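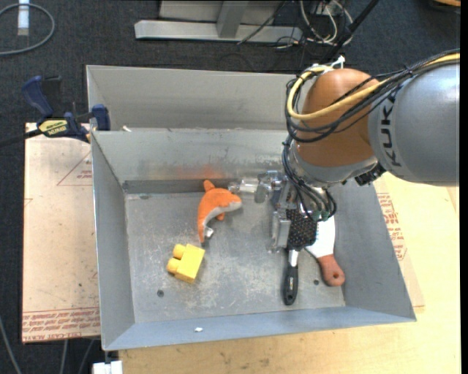 *Last changed: 19 Mar 2025*

# Pockets, or: why I took a seam ripper to my own bestseller

**(Wait for the lights. Water first. Don't start with the weather.)**

Hi everybody, hello, come closer if you're standing at the back, there are seats down the left side. I run a small label called Nelo. We make dresses and skirts, mostly, and for the next half hour or so I want to talk about pockets. Yes, the whole time!

Quick show of hands: who's wearing something with a pocket right now? And who can get a phone in it? Keep your hand up if you can sit down with the phone in it.

(Hands always drop on the second one. Let them look at each other. Don't rush.)

## How I got here

So, Nelo started with one dress, the Huaranga. Bias cut, rust colored, big sleeve, and I was so proud of that sleeve I could hardly talk about anything else. We cut 300 for the first run and sold them by October, and I thought, great, I'm a genius, let's go home.

Then the emails started. Lovely emails! People wore it to weddings, to court, one to a dog show. And over and over, the second paragraph went "I only wish it had pockets."

It did have pockets. That was the awful part. I'd put them in myself, little slanted ones in the side seam, and they were so shallow and so far back that people thought they were a gap in the stitching. A couple of customers had sewn them shut for me.

(Slide: side seam close-up. Leave it up while I tell the next bit.)

## What I got wrong

Bias fabric stretches. You all know that, I knew that, and I still hung a pocket bag off a bias side seam with nothing holding it up. Put in a lip balm and it's fine. Put in keys and the whole hip slides toward your knee.

My first fix was to make the bag smaller, so people wouldn't put keys in it. I'm telling you this so you feel better about your own decisions.

Second fix, I moved the opening forward an inch and a half and ran a stay tape up into the waistband. Much better. The bag hangs from the waist now and the side seam just gets to be a side seam. If you write down one thing today, write down stay tape, straight grain, caught in the waistband. Cheap, boring, takes a few minutes a garment once your hands know it.

(If someone asks which tape: woven cotton, the narrow one. The fusible kind came away on us after a few washes. Say "on us," somebody in the room will love the fusible one.)

## The Danora skirt

The Danora was the first piece where I drew the pocket before I drew anything else. I'd never worked that way around and it felt like putting on shoes before socks. I traced my own hand, added ease, added more ease, and then built a skirt that could carry it.

It has a front yoke, and the pocket bag is part of the yoke facing, so there's no extra seam sitting on top of your hip bone. The opening curves. Straight openings gape when you sit, and I have the photos to prove it and I'm not showing you those photos.

(Slide: Danora flat pattern, front only. Point at the yoke line. Pass the sample around, START ON THE RIGHT SIDE this time, last time it never made it back.)

We made 600 of these, twice the first Huaranga run, and I did not sleep. The factory hated the curve. They sent back a costing with the curve quietly straightened, and we went back and forth, and in the end I drove out with a sewn-up sample and a thermos and we did it together at the machine until it took a sensible amount of time. The trick was clipping before understitching, and pressing over a ham instead of flat.

## Money, briefly

People always ask, so okay. Pocketing is cheap. Labor is where it gets you, and sampling, my goodness, sampling. The Danora went through 12 samples before I signed off, and I'd have happily done a few more if my accountant had let me.

But our returns went down, and the comments on the return slips changed. They used to say "hangs funny." Now it's mostly size, and size I can work on.

We also mailed a survey to the customer list with the spring lookbook. Almost 518 replies is what I say when I'm being silly, because one came back blank with a coffee ring on it and we argued over whether it counts. (Pause. Sometimes gets a laugh. Move on either way.) What people carry, going by those replies: phone, keys, a card, tissues, dog bags, other people's snacks.

## Baranlow

Last bit. Baranlow is the coat we're working on now, and it's wool, and wool is so forgiving after bias crepe that I keep getting carried away. Inside pocket, outside pocket, a little ticket pocket I don't need and love very much.

I have the half-finished toile with me. You can put your hands in it, please do, just mind the pins on the left front.

(Put toile on the form BEFORE starting the talk. Check pins.)

## Questions I usually get

- Can you add pockets to a finished dress? Yes, if there's seam allowance to work with. Lined ones are a pain.
- Silk? Use a lighter bag than you think, and anchor it.
- Do you sell the patterns? Not yet. Sign-up sheet by the door.
- Why are the sleeves smaller now? (Sigh theatrically. Fabric prices.)

Bring the seam ripper, the spare clicker batteries, and the Danora in the bigger size.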